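Taller de Economía Doméstica y Cuidado del Hogar
Apuntes de la sesión 4: doblar sobre la cama
Profesora: Montserrat Palacios

Antes de entrar en materia, gracias a todos los que trajisteis toallas de casa el martes, y en especial a Shanti Dhillon, que vino cargada con dos bolsas y se volvió a llevar todo doblado (¡y mejor que como lo trajo!). Varios me pedisteis por escrito lo que fuimos comentando, así que os lo dejo con calma y con algún añadido que se me quedó en el tintero.

1. La cama como mesa de trabajo

En casi todas las casas que conozco la cama es la superficie más grande que hay, y sin embargo nos empeñamos en doblar en el aire, de pie en el pasillo, con la toalla sujeta con la barbilla. Estirad bien la bajera. Si hace arrugas no pasa nada, pero conviene alisar con la palma el trozo donde vais a trabajar, que suele ser el que os queda más cerca.

Lo que ya esté esperando turno se va al otro lado. Caroline Muriithi preguntó si era mejor dejarlo en una silla, y también vale, claro, aunque entonces hay que darse la vuelta con cada prenda y al cabo de media hora la espalda lo nota.

2. La toalla de baño, paso a paso

Extended la toalla a lo largo, con la etiqueta hacia abajo. Coged las dos esquinas de un extremo y llevadlas a las del otro. Pasad la mano desde el doblez hacia fuera. Luego se pliega otra vez por la mitad y, según el fondo de vuestro estante, una tercera en sentido contrario.

La esquina manda. Si las dos primeras no casan, todo lo que venga detrás saldrá torcido, y no hay plancha que lo arregle. Cuando veáis que una se ha ido, no tiréis de la toalla entera: pellizcad solo esa esquina, levantadla un poco y volved a posarla. Gaurav Chauhan lo hacía con tanta paciencia que acabamos todos mirándole.

Para una toalla de 100 cm de largo salen bien dos pliegues. Las más grandes piden tres.

3. Las camisas y lo que se arruga

Las camisas de cuadros y de rayas son una ayuda estupenda para principiantes, porque el propio dibujo os dice si vais rectos. Abrochad el primer botón y uno del medio, ponedlas boca abajo y llevad los lados hacia el centro con las mangas encima. Las prendas oscuras dejadlas para el final, sobre todo si las toallas son nuevas y sueltan pelusa.

Y no hagáis montones altísimos de ropa pendiente, os lo pido por favor. Lo de abajo se marca y luego toca empezar de nuevo.

4. Cajas de cartón

Una caja grande sirve perfectamente para la ropa de otra temporada. Cerradla solo cuando esté todo doblado, tachad el texto impreso si puede confundir y escribid el contenido en un lateral, con letra gorda.

Para el próximo día: traed una toalla, una camisa y una funda de almohada. Umesh Mathur abrirá el aula un rato antes para quien quiera repasar las esquinas. 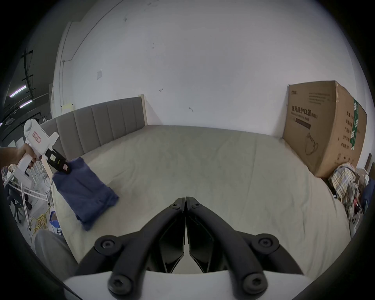

La toalla azul y, al otro lado de la cama, la ropa pendiente 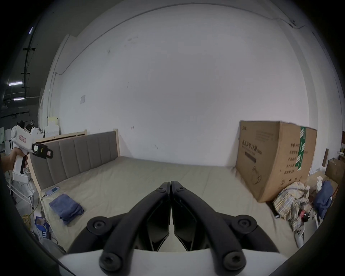
Materiales del curso: Textiles y ropa de cama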